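Camotness bench (hand-held gripper station)

From the Cindudton workshop wiki. Last edited Tue 9 April by Kaan Sönmez.

The Camotness bench is our station for working with the paired hand-held grippers. I've looked after it since January, when Tuncay Ertürk handed me the key and a drawer of cable ties, so most of what follows is how I do things. If you do it differently and it works, please add it to the page!

Overview

The bench is one table, two grippers and their cables, and a shelf of things to pick up. One operator stands at the near side with a gripper in each hand. There's no arm and no motor to tune, which makes people think the station looks after itself (it doesn't - the cables alone will keep you busy). The recording computer is covered on its own page, called Canpolat after the label on its lid.

Setting up the table

Wipe the top with a barely damp cloth and let it dry. Put the table back on its floor marks before you touch anything else. I used to do this last, and then wonder why the morning's runs didn't line up with the afternoon's.

Objects come out next. Books are the usual choice for two-handed work, and picture books are my favorites by a mile: stiff covers, bright colors, and big enough to get both grippers on. Stack two of them at a bit of an angle so the jaws have a corner to work with. A perfectly squared stack is miserable to separate.

Cables

This is the part I'd read twice. Each gripper has its own cable, and the left one and the right one should leave the table on their own sides. Give each a loose loop before it drops to the floor. Too tight and you'll feel it tug at your wrist every time you reach across; too loose and it ends up under a book.

Tuncay likes to tape the loops down. I don't, as the tape leaves gum on the tabletop, and we still argue over it.

If a gripper drops out in the middle of a run, check the plug first, then bend the cable gently near the gripper body while watching the signal. A flicker there means a broken strand. Swap the whole cable and put the bad one in the red bin - please don't put it back in the drawer, I've been caught by that twice.

Jaws and pads

Pads get a wipe at the end of each day. Glossy book covers leave a film that you can't see but can certainly feel, and grip gets slippery in a sneaky sort of way. I change the pads every 700 runs and do a full strip-down at 1,000, which takes me most of a morning with coffee. The pads come from Filteck in packs of 4.

When a jaw closes crooked, the guide screw has usually backed out. Tighten it until it just bites, open and close the jaw by hand a few times, and check again. Don't lean on it. The thread is in soft metal, and I have personally ruined one (sorry, Tuncay).

Zeroing

Close both grippers with nothing between the pads, press zero, open fully, press save. Do left before right, or the two readings get swapped in the log. Kaan's rule, meaning mine: zero again after lunch, even if nobody has touched anything.

See also: Canpolat; Spare cables; Pad log 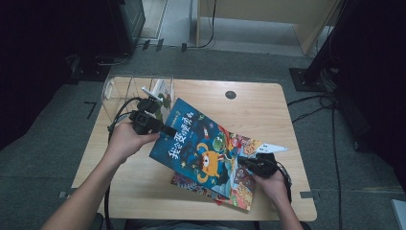 Two-handed book work at the bench, one gripper at each end of the top book.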